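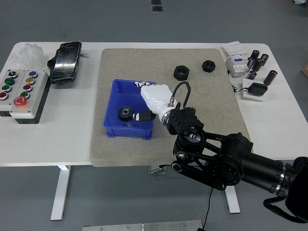

Eirlys Vaughan tells us she knitted her first hat before she had read a word of this section, then spent a whole evening picking dropped stitches out of her second one, and would we please put the bit about yarn tension nearer the front. So we have!

Section 3: Setting up your Gilteo circular knitting machine

Last updated: April

By the end of this section you'll have a machine that turns sweetly and a short tube of knitting to show for it. It's a lovely moment when the first round drops down the middle, so take your time getting there.

Before you start

Choose a solid table with a straight front edge. Lay a mat or an old towel over the work area and keep a low-sided tub beside you for small parts. You'll also need the crochet hook from the kit, a pair of scissors and a ball of smooth double knitting yarn in a light colour. Save the fluffy stuff for later – it hides mistakes beautifully and makes them very hard to put right.

3.1 Yarn tension

1. Pull a good length of yarn from the centre of the ball and let it lie loose on the table.
2. Thread it through the tension guide, using the middle slot.
3. Draw the yarn through with two fingers. It should slide with a slight drag, like pulling dental floss from its box.
4. If it snags, move to the left-hand slot. If it runs through with no drag at all, move to the right.

Note: Telach yarns are spun a little thicker than most, so begin in the left-hand slot with those.

3.2 Fixing the machine down

1. Stand the machine with the crank towards you and the feet flat.
2. Slide both clamps on from below and tighten them by hand, a bit at a time, going from one to the other.
3. Give the crank one full turn clockwise. All 40 needles should rise and fall in order.

Caution: keep fingers, hair and dangling sleeves away from the needles whenever the crank is moving.

If the crank feels stiff, stop and check that the packing ring (part 319) has come out. It's white, it sits right under the needle bed and it is very easy to miss.

3.3 Casting on

1. Turn the crank until the coloured needle is beside the yarn guide.
2. Leave a tail hanging down the centre, as long as your forearm.
3. Turn slowly, laying the yarn in front of one needle and behind the next, all the way round.
4. When you get back to the coloured needle, drop the yarn into the guide and carry on turning.
5. Knit 30 rounds at a gentle, even speed. Hold the tail down lightly for the first few.

Caution: never turn the crank backwards to undo a stitch. Lift the loop back on with the crochet hook instead.

3.4 Checking your tube

Cut the yarn, keep cranking until the tube drops off, and give it a good tug lengthways. Ladders running down the fabric mean a needle has missed its yarn, so go back to 3.1 and try the next slot along. Tight, puckered stitches want a looser one.

Worn needles can be swapped one at a time – ask for part 846, and see Section 6 for fitting.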